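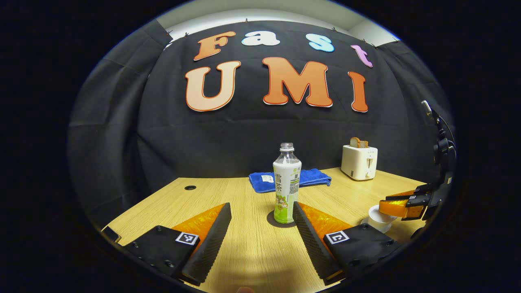

Chapter 5
Rules for a Shared Table

In the earlier chapters we have studied one gripper and one object. Now we come to the case when two grippers work above the same table, and one of them may be guided by a human hand. The mechanical questions stay almost the same, but the questions of good practice become much more serious.

A standard can give limits for force and speed. It can not decide for you where the fingers of a person are allowed to be. For this each laboratory must write its own table rules, and the rules must be short enough that people really read them before work.

In this chapter we use the rules of the Kernesport teaching laboratory, which were written first in 11 points and later reduced to 2 pages. The student will learn:

how to divide a table into zones for reaching and for waiting;
how to check finger pads, screws and markers before a session;
how to record a stop, also when no damage was found.

Section 5.1 explains the words "operator", "reach" and "stop" as they are used in the rules. Please read it with care, for the same words have a wider meaning in daily speech. The Prarkora checklist, which we need from Section 5.3, is printed at the end of the chapter.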